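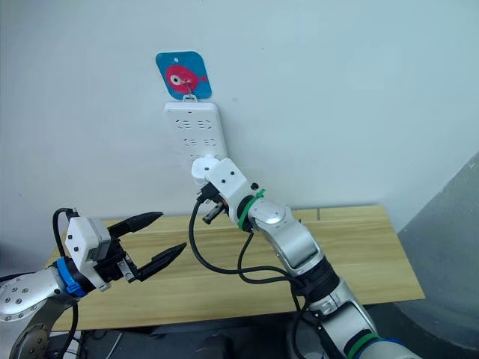
Home Listings Minutes Contact

December, by Heloísa Fagundes

I'm on minutes again, so bear with me! Sławomir opened at 7 and went straight to the rent on the two-bedroom units at Urnbridge, which the owners want raised by $900 a year. Adom thought that was steep with the laundry room still closed, and I agreed with him. We then got onto what tenants may hang on the walls — Danuta wants no screws at all, but a little hook plate like the blue one with the pink fish, holding up a power strip, seems fine to me, and we voted to allow hooks of that size.

Parking next. Bartosz wants the 6 guest spaces by the creek marked before the new leases start (me too, I've circled that lot far too often). Agreed, and he'll get a price from the striping people in Plinstead.

Pet deposit stays at $1,000 for now. Danuta voted against and asked me to write that down, so there it is.

Adom is still waiting on the roof quote for Building C — he'll call again and email everybody.

Contact the Urnbridge office | Back to top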